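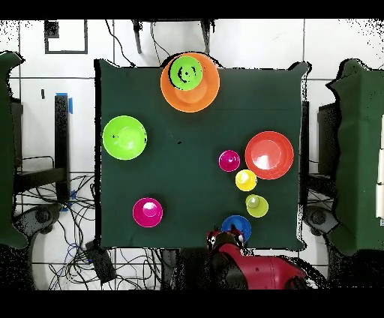
Dirwood Household Words

A word list for kitchen and home objects in five languages
Release 2, October 2018

What is in this package

Dirwood is a small collection of words that people use at home for dishes, cups, pots, cloths and other everyday things. The languages are English, Arabic, Persian, Urdu and Turkish. We started it when Lama Tarawneh was preparing a beginner course and noticed that the dictionaries did not agree on the simple word "bowl". In one book it was the word for a soup dish, in another it was a word that her students' parents had never heard.

The list is made for teachers, translators and people who build small learning programs. It is not a full dictionary and it has no verbs, except a few that sit in the notes column.

Files

words.csv is the main list, one meaning on each line.
variants.csv has the regional words, linked to the main list by the id.
sources.txt says which speaker or which printed book gave the word.
changes.txt is the history of the releases.

All files are in UTF-8. If your spreadsheet program shows question marks in place of Arabic letters, please import the file from the menu and choose UTF-8 there. Opening it by double click gives bad results on some older computers.

Columns in words.csv

id: a short code that never changes. When a line is removed, its code is not used again.
meaning: a short explanation in plain English, for example "deep round dish for one person".
en, ar, fa, ur, tr: the word in each language, in its own script.
latin: the reading in Latin letters for Arabic, Persian and Urdu. Long vowels are written double.
plural: only where the plural is not regular.
register: home, shop or formal.
notes: free text, in English.

The empty cell means that we do not have the word yet. A single dash means that we asked and the speakers told us that they have no separate word for this thing. Please do not mix these two when you count coverage. In the first release they were both empty, and this was our mistake.

How the words were collected

Each speaker got the meaning in writing and said the first word which came to mind, and after that any other words they know from relatives or neighbors. We did not show them the words of the others before they finished. Davoud Tabrizi checked the Persian part and Naveed Rind the Urdu part. Issa Majali and Lama Tarawneh worked on the Arabic, and where they did not agree both words are kept, with the first one in words.csv and the second one in variants.csv.

Every line needs 2 speakers before it goes into the main list. Turkish was the hardest for us to fill, and its lines with only one speaker are kept in variants.csv with the mark "single".

Known problems

The border between "cup", "glass" and "mug" is not the same in every language. We tried to divide by use (hot drink, cold drink) and also by shape, and both ways give some strange lines. At the moment the division is by use. Dima Khalaf has written a longer note on this in changes.txt and I suggest reading it before you build exercises from these lines.

The size words are weak. "Small bowl" and "large bowl" are separate words for some speakers and for others the same word with an adjective.

The Latin readings for Urdu follow the spelling and sometimes not the pronunciation. We want to correct it in the next release, which we plan for May.

Four lines about tea things have the wrong register. They say "formal" and should say "home". The ids are listed in changes.txt.

Using the list

You may copy, change and share the list, also in paid courses, if you write the name Dirwood and the release number. Please do not send out a changed version under the same name. The Evik flashcard program can read words.csv directly. For Brutska you must first delete the notes column, as it does not accept commas inside a cell.

Corrections

Send corrections as plain text, with the id, the language, the new word and the place where you heard it. A city or a region is enough, we do not need the village. If you only want to say that a word sounds old or impolite, that is also useful for us. Dima Khalaf reads the corrections and adds them to variants.csv until a second speaker confirms.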